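Home Products Care Guides FAQ Stockists Contact

Oiling and Cleaning Bamboo and Wood in the Kitchen: Frequently Asked Questions

184 shares 118 comments

These answers cover Skivby board oil and Skivby board paste on cutting boards, countertops, carts and drawer interiors. They apply to bare or previously oiled material. Lacquered and varnished surfaces are covered on the separate Platow page.

What is in the oil?

Food-grade mineral oil, with no solvent, drier or fragrance. The paste is the same oil thickened with beeswax. Neither product cures. The oil sits in the pores and is slowly removed by washing and wiping, so the treatment has to be repeated for as long as the board is in use.

Is bamboo treated differently from wood?

Slightly. Bamboo is a grass, and boards are made by gluing strips of the stalk together under pressure. The strips are dense and take up oil slowly. A maple board may absorb a first coat within an hour. A bamboo board of the same size often needs to stand overnight, and will usually accept less oil in total. Apply thinner coats and allow more time. If oil is still standing on the surface the next morning, wipe it off; extra coats on top of it only make the board sticky.

The glue lines do not absorb oil at all. On a pale board they may look a little lighter or darker than the strips beside them after treatment. This is normal.

How do I oil a new board?

1. Wash it by hand in warm water with a little dish soap. Rinse.
2. Stand it on edge and let it dry for a full day. Oil applied over damp fibers will trap water.
3. Pour a small amount of oil in the center and spread it with a lint-free cloth, working along the grain.
4. Treat both faces and all four edges. A board oiled on one face only takes up moisture unevenly and may cup.
5. Leave overnight, then wipe dry.
6. Repeat twice for a new board.

Does a juice groove need anything extra?

Yes. The groove is cut through the surface and exposes fresh fibers along its walls. It also holds liquid longer than the flat part of the board. Run a folded corner of the cloth around it with each coat, then check after an hour for oil pooled in the corners. When washing, use a soft brush in the groove. Dried meat juice left there is the usual source of odor complaints.

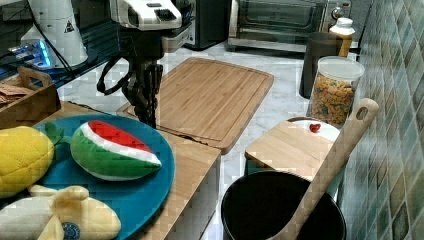
Large bamboo cutting board with a juice groove, on a marble countertop.

Can I leave an oiled board on marble?

Only once it has been wiped dry. Marble is porous, and mineral oil can leave a translucent dark patch that takes weeks to fade. Pale marble shows this more than dark. Do the oiling on newspaper or an old towel somewhere else, and keep the board off the stone for a day after the last coat. Small cork or rubber feet also help by letting air reach the underside.

If the stone is already marked, cover the patch with a thick paste of baking soda and water, tape plastic wrap over it, and leave it for a day. Several rounds may be needed. We do not sell a stone cleaner and cannot advise on etching or sealers.

How often should I re-oil?

Use the water test. Put a few drops of cold water on the dry board and wait five minutes. If the drops still stand up, leave the board alone. If they have flattened and the surface under them has darkened, oil it. For a board in daily use this tends to come out at once a month, and more often in a heated house in winter.

How far does a bottle go?

The 300 ml bottle is enough for several full treatments of a large board. Countertops vary too much for a useful estimate. Treat one section first and see what it takes.

Can I use the oil inside drawers?

We recommend against it. Mineral oil does not dry, and a drawer is a closed space with little air movement. The surface stays slightly greasy, collects crumbs and transfers to whatever is stored there. Use the paste, applied very thinly and buffed hard, or leave the interior bare. Keep either product away from the slides. Beeswax on a metal drawer slide picks up dust, and a full-extension slide clogged with wax will start to bind near the end of its travel — usually on one side first, which makes the drawer rack.

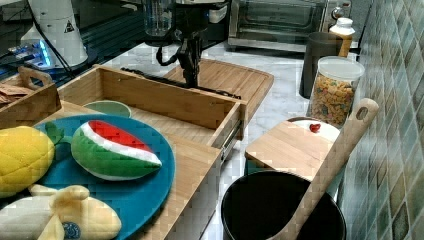
If a slide has already been contaminated, remove the drawer, wipe the rails with a cloth dampened with mineral spirits, and work the slide in and out until the cloth comes away clean. Do not spray anything into the bearings. Let the rails dry with the drawer out before refitting it.

Why does my board feel fuzzy after washing?

Water swells the cut fibers at the surface and they stand up as they dry. This is called raised grain. Dampen the board deliberately, let it dry, and sand lightly along the grain with fine paper. Two rounds of this before the first oiling will prevent most of it. Do not use steel wool. Fragments stay in the fibers and rust.

Can I use olive oil or sunflower oil instead?

Cooking oils go rancid in the pores and are hard to remove once they do. Tung and linseed oils are a different case — they cure, and they make a harder finish, but they should not be mixed with mineral oil. A board already treated with mineral oil will not let them bond properly.

How do I remove dark stains?

Surface stains from tea, beets or berries usually lift with coarse salt and half a lemon, rinsed off after ten minutes. Black spots are more often mildew and go deeper. Sand them out, or retire the board if they return. Bleach lightens the spot and leaves the fibers weak and dry.

The grain on my countertop looks striped. Is that a fault?

No. Light and dark bands are a feature of strip-built material, both bamboo and butcher block. Each strip takes the light at its own angle, and oil increases the contrast. The effect is strongest on the first day and settles as the oil moves in. A whitish haze that does not settle is a different matter. It is usually wax from too heavy a coat of paste. Warm the area with a hair dryer on low and buff with a clean cloth.

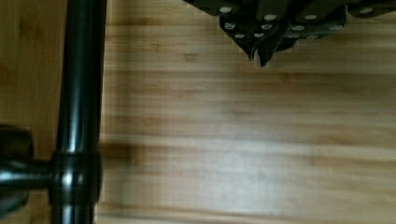
Can it go in the dishwasher?

No. Heat and long soaking break the glue lines, and the damage cannot be repaired with oil.

How should I store the products?

Cap the bottle and keep it away from the stove. The paste softens in hot weather and may separate; stir it and let it cool. Both are made at our workshop in Esine and keep for two years unopened.

Share Print Back to top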